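Black Tray

27 shares | 8 comments

Cayetano Salcedo had strong feelings about the black tray, and he shared them with anyone who set a drink down near it.

"It's a tray," said Hiba Majali. "It's for drinks."

"It's from Triltow," he said, as if Triltow were a cathedral and not a place with a parking lot and a returns desk. He had carried it in on his lap, on the bus, in January. He had wiped it every evening with a cloth he kept folded in his pocket. Between wipings he worried about it.

Hiba put up with this for most of a year. Then she started a log. She wrote down every smear and puddle, who had been standing near it, and what they claimed. Baloch claimed the most. Baloch had never spilled anything in his life, to hear him tell it -- liquids simply left him.

When she reached entry 13 she sat Cayetano down and went through the log with him, line by line, the way a dentist lays out tools.
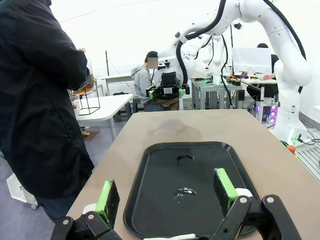
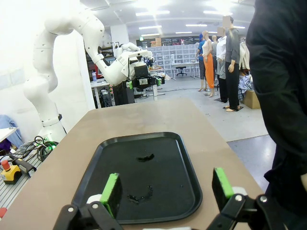
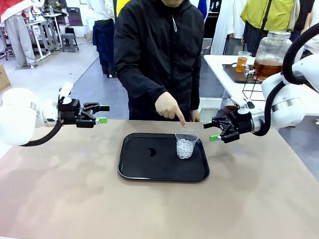 "Well," said Cayetano. He took a long time over it.

"Well what?"

"It's got a nice rim. You have to admit the rim did its job."

Hiba turned to a fresh page and wrote down *rim, did its job*, with his initials beside it. Then she asked whether he might consider a coaster.

He said he would have to think about a coaster. He thought about it through lunch, out loud, mostly at Baloch, who had a full cup in his hand and was looking for somewhere to put it.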